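The Plivolari file

They gave me the Dromura job because I was the one still in the building. Half six, coat on. Primo Bellini stuck his head round the door and said had I got a minute, and a minute with Primo was never a minute.

"It's the kids' valve," he said. "Letter's come back."

I knew which letter. Everyone did. Dresov had been waiting on it since before I started, and the whole third floor had gone quiet over it, like a house with somebody ill upstairs. I took my coat off again. Put it on the radiator. Wrong radiator, the one that leaks.

"Approved?"

"Sort of."

He sat down. Primo never sat down.

"Approved for under-twelves," he said. "On the strength of Plivolari."

Plivolari was the trial. Plivolari was also a town, a long way off, with one hospital and a good bakery, and a heart ward where they'd fitted the first of the small valves. I had typed up every page. 60 patients, it said on the front. I'd typed that too.

"Well, that's good," I said. "Isn't it?"

"Read me the ages."

I didn't need to look but I looked. Got the binder down, the fat blue one, dust all over my sleeve. Table on page nine. Nineteen. Seventeen. Eighteen. Nineteen again. I went down the column with my finger and then I went down it slower.

"There's a sixteen," I said.

"There's one 16. That's your youngest."

"So where are the children?"

He looked at the window. Dark out, just the two of us in the glass and the car park lamps coming on.

"Wattanapong said they'd be along," he said. "After. A follow-up study. Get the thing through, then do the little ones once it was on the shelf. Everybody does it that way."
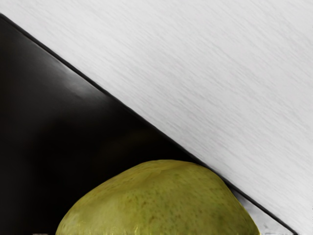 Vol. 7, No. 2 – p. 31

I'd never met Wattanapong. A name at the bottom of emails, always polite, always sent at four in the morning. Kind regards. I had a picture of him in my head, tall, tired, and I found out years later that he was short and laughed a lot. Doesn't matter. That night he was just a name and I hated it.

"And was there one?" I said. "A follow-up."

"There was a start date."

"Primo."

"May. It was meant to be May. Then it was the May after."

I turned to the back of the binder where the promises were kept. We called them that, the promises. Things the company had said it would do once it got its bit of paper. There was a tab for it, yellow, and behind the tab one sheet. Study to be arranged. Signed, stamped, 27/03/2018. Nothing behind it. I actualy turned the sheet over, as if they might have written the study on the back.

"How many have gone out?" I said.

"Under the old approval? The adult one?"

"How many small ones, Primo. Off label, whatever they call it. I know they've been going out, I do the post."

He took a while.

"1,599," he said.

I thought, that's a price. That's what you'd put on a washing machine. Then I thought of them one at a time, which was a mistake, and had to get up and move my coat.

He told me the rest in bits. There was an order ready, 2,000 more, waiting on the letter. The letter had come. All it wanted was a cover note to the hospitals, a page, and the page had to say tested in children, and Primo couldn't type for toffee. So. Had I got a minute.

My sister's boy has a scar like a zip. You forget it and then he takes his shirt off at the beach. He was five when they did him and he asked the surgeon if it would hurt the fish, becuase he'd got it mixed up with the film they'd shown him in the waiting room. No fish. We still don't know what fish.

I sat down and opened a new page.
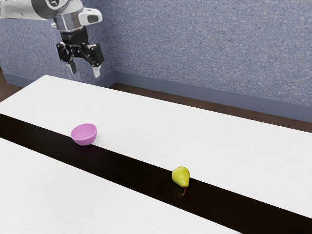

Vol. 7, No. 2 – p. 32

Dear colleague, I typed. Primo came round behind me. He smelled of peppermints and the stairwell.

Dromura has now been approved for use in patients under twelve.

"Good," he said.

It has been tested in patients aged sixteen to nineteen.

"No," he said.

It has not been tested in patients under twelve. A study was promised. It has not begun.

"No, love. Come on."

He didn't shout. I'd have liked it better if he had. He stood there with his hand flat on top of my screen as if he could push the words back down, and I could hear the radiator dripping on my good coat.

"They'll only get somebody else to write it," he said.

"Then they can."

"You've got your flat to think of."

I had. I thought of it – the boiler, the bit of damp by the door. I thought of it quite hard.

"You said sort of," I said. "When you came in. I said approved and you said sort of."

Nothing.

"You could have just said yes."

He took his hand off the screen. Went over and got my coat down, and shook it, and hung it on the chair where it would dry. Then he pulled up the other seat, the one with the bad wheel, and sat, and put on his glasses.

"Sixteen to nineteen," he said. "Put the numbers in. If you're doing it, put how many of each."

I got the binder back down.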